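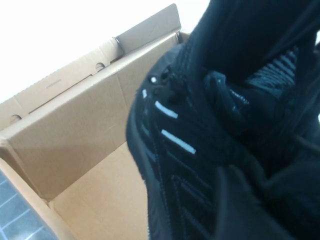 Home Shop Sizing Returns Contact

Buying Shoes Online: FAQ

Does "true to size" mean anything?
Very little. Measure both feet in the evening and check the length in the seller's chart. If there's no chart, shop elsewhere.

Are knit uppers really one-size-forgiving?
So the ads claim. Knit gives across the toes, but a short shoe stays short.

Will they last 500 miles?
Maybe. We'd like to know who walked them.

Is "free returns" free?
Read the terms. Gidey wants the shoes back within 7 days, unworn, and keeps the original shipping fee.

Should I trust five-star reviews?
Read the three-star ones first. Most glowing reviews are written the day the shoes arrive.

Page kept by Sang-wook Moon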